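Asard council backs transfer of bus and road powers to districts

October 16, 2026

The regional council in Asard has approved a plan to hand control of local bus contracts, road maintenance and parking enforcement to its district authorities. The measure passed on second reading, by a margin of 5 votes, and now goes to the districts for ratification.

Under the plan, three districts - Ziller, Herrera and Trilurari - will take on the powers first. The rest of the region stays under the present arrangement until a review of the first phase has been published. Rail services, trunk roads and the regional ticketing system are outside the scope of the transfer.

Funding will move with the responsibilities. Each district is to receive a block grant calculated from population and road length, replacing the current system in which districts apply for money project by project. The grant may be carried over from one financial year to the next, up to a limit set in the schedule to the measure. Districts may not use it to service existing debt.

The text adopted by the council runs to 26 clauses. Most of the debate concerned clause 3, which allows the regional government to take back a power if a district fails to meet minimum service levels. An amendment to delete the clause was rejected. A second amendment, requiring written notice before any such step, was accepted without a vote.
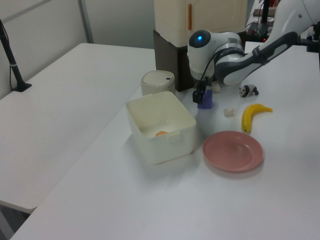 Will bus fares change when a district takes over? Fares stay at the regional rate for the first phase, and a district that wants to set its own must first hold a public consultation and publish the results.

Opposition members said the grant formula favors districts with long rural road networks and gives too little weight to passenger numbers. They had asked for the formula to be recalculated every year. The regional government said annual changes would make it hard for districts to sign multi-year contracts, and the formula will stay fixed until the review.

Ziller and Herrera have said they intend to ratify. Trilurari has asked for more detail on staff transfers before setting a date for its vote. Employees who move to a district authority will keep their pay grade and pension terms - a point settled in talks with the unions in July.

If all three districts ratify, existing bus contracts will pass to them on their current terms and run until they expire. The adopted text is filed in the council register as Measure 2146.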